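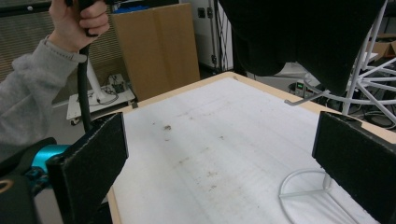 핸드헬드 그리퍼, 양쪽 손가락 사이로 본 흰 작업대 상판.

5월 12일 목요일

Lerko 손잡이형 그리퍼 키트 시험, 오늘로 7일째. 아침부터 Orysia Tkachenko 씨와 둘이서 작업대 앞에 붙어 있었는데, 점심도 늦게 먹고 이제야 앉아서 적는다. 그래도 기분 좋은 하루였다!

우선 손가락 패드 이야기부터. 검은 폼 같은 패드가 생각보다 넓어서 얇은 것보다는 부피가 있는 물건을 집을 때 훨씬 편하다. 다만 왼쪽 패드 윗단이 밝은 회색으로 닳아 보이는 게 자꾸 눈에 걸린다. Skedadier에 예비 패드를 따로 파는지 메일로 물어봤고(문의번호 3213), 담당인 Eftychia Mitsotakis-Vlachou 씨가 늘 그렇듯 친절하게 금방 답을 주셨다. 한 벌에 15유로, 키트 본체는 852유로 그대로라고 한다. 2월 견적하고 같은 금액이라 다행이다.

손잡이는 케이블이 감겨 있어서 오래 쥐고 있으면 손바닥이 조금 배긴다. Orysia 씨는 괜찮다는데 나는 오후쯤 되니 손목까지 뻐근했다. 손 크기 차이도 있을 테니 다음 주에 Jusholm 쪽 분들께도 한 번씩 쥐어 봐 달라고 부탁해 볼 생각이다(와 주신다면 커피는 내가 사야지).

상판에는 갈색 얼룩이 꽤 있다. 내일 시작 전에 닦을 것. 흰 철사 받침은 오른쪽 손가락 뒤로 일부 가려지니까 조금 더 안쪽으로 옮겨 놓고 다시 해 보자.

Tymoshchuk 키트와의 비교표는 아직 반밖에 못 채웠다. 무게 칸하고 패드 교체 시간 칸이 비어 있다. 저울은 옆방 선반 둘째 칸에 있음.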